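分类:人机协作 · 工作场所自动化
阅读约 6 分钟 分享 11 评论 5

4.2 抓取工位引入后的岗位变化

先说场地。Stoken 的分拣与装箱车间,一条线,白班夜班两组人。引入机械臂之前,瓶装品的上料、转向、入箱全靠手。引入之后,上料和转向交给机械臂,入箱仍由人做,另加一个新活:看护。这个"看护"在合同里没有名字,班组长排班表上写的是"机旁"。下文沿用。

访谈对象 48 人,都是在该线做满一年以上的。跟班观察从 6 月开始,由 Lowri Vaughan 和本文第一作者轮流进车间。记录方式:手写笔记,当天晚上誊录。没有录音,厂方不同意。因此下面的引语都是转述后由本人核对过的,措词可能和原话有出入,意思没有改。

4.2.1 手的位置

最早的方案里,人和机械臂之间有一道围栏,人不进去。试运行几天就改了。瓶子滚偏、标签朝下、两个瓶子挤在一起,每次都要停机,开门,扶正,关门,复位。一套下来比手工还慢。改成低速协作模式以后,围栏撤掉一段,人可以直接伸手。

这一改,岗位的性质就变了。原来设想的机旁人员是"监视者",站在屏幕前看报警;实际上多数时间手都在夹爪附近,推一下,挡一下,把瓶子转个角度。受访者管这叫"喂"。喂得好的人,机械臂几乎不报警;喂得不好的,一个班能停许多次。喂的技巧没有写进培训手册。手册里只有急停、复位、换夹指垫。

值得记一笔的是,厂方的产量报表里,这部分动作是看不见的。抓取成功记在机械臂名下,抓取失败才会生成一条人工干预记录。换句话说,伸手越及时,留下的记录越少。我们抽看的 249 条停机记录,人工扶正的几乎全是在报警之后;报警之前的那些手,一条没有。

4.2.2 疲劳的转移

搬运负荷降了,这点没有争议。肩和腰的抱怨明显少。但手腕和眼睛的抱怨上来了。机旁人员要一直盯着夹爪和瓶身接触的那一小块地方,节拍由设备定,不由人定。以前手工上料,累了可以慢两下再赶回来,班组内部互相匀一匀。现在匀不了。有一位做了多年的女工讲得很直接:以前是跟旁边的人合拍子,现在是跟它合。

夜班更明显。夜班人少,一人看两个机旁的情况时有发生,按规定不允许,但排班表上查不到。我们在现场见过,问组长,组长说是临时的。后面几次去,还是临时的。

休息安排也跟着变。机械臂不停,机旁就得有人顶。原来大家一起去喝水,现在轮着去。看起来是小事,访谈里提到的人却很多,大约仅次于节拍。几位年轻些的反而觉得好,清静。年龄差异在第 5 节再谈。

4.2.3 瓶型与返工

瓶型对机旁工作量影响很大,比我们事先估计的大。硬质的圆瓶好办。软一点的塑料瓶,带弧度的瓶肩,带竖纹的握持段,夹指落在哪里都不一样。落在竖纹上不容易滑,落在标签上就有磨标的风险。图 3 给出抓取工位上的一次近距离接触,橙色塑料瓶,夹爪的黑色连杆位于瓶身上沿、标签红色弧带附近,上方可见人手。
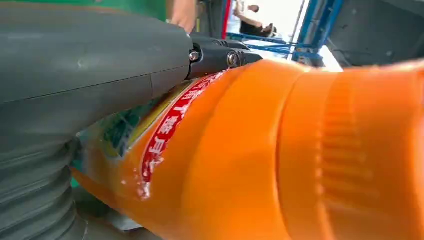

图 3 抓取工位近景。灰色夹爪外壳、橙色瓶身与人手同处一处,背景为蓝色方管框架。

磨标该算谁的,车间里吵过。质检把标签不良退回线上,线上说是夹爪,设备组说是来料。最后的处理办法是机旁人员在瓶子进夹之前先看一眼标签,有问题挑出来。等于又加了一道目检,没有加人,也没有加时间。设备供应方 Parnero 的驻场工程师 Rhydian Rowlands 认为应当换软质夹指垫,并降低夹持力;换垫的申请已经提交,我们离场时还没有批下来。

从岗位分析的角度看,这类"顺手加上去"的任务是自动化之后最难统计的。它不在工艺文件里,也不在工时定额里。Lyimo 模型把人机任务分为执行、监视、恢复三类,我们的材料里至少有相当一部分动作三类都不太沾:既没有报警可恢复,也不是单纯在看。暂称"预先扶正"。编码时两位作者的分歧也主要集中在这一类,讨论后合并为单独条目,见附录 B。

4.2.4 技能与薪级

机旁岗的薪级目前沿用装箱工。受访者里对此不满的占多数,理由不一。有人认为责任大了,停机要写说明;有人认为学的东西多了;也有人觉得活轻了,不涨也说得过去。Clekamton 分厂的做法不同,那边单设了一级"设备协同",要考核,考核内容却全是屏幕操作,跟手上功夫没什么关系。两边工人都有人觉得考错了地方。

调岗的情况也要交代。该线没有裁员,减下来的人转去了仓库和包材。转岗的人我们只访到一部分,联系不上的居多,这里的结论不包括他们。这是本节材料最大的缺口,读者引用时请留意。

下一节讨论排班数据。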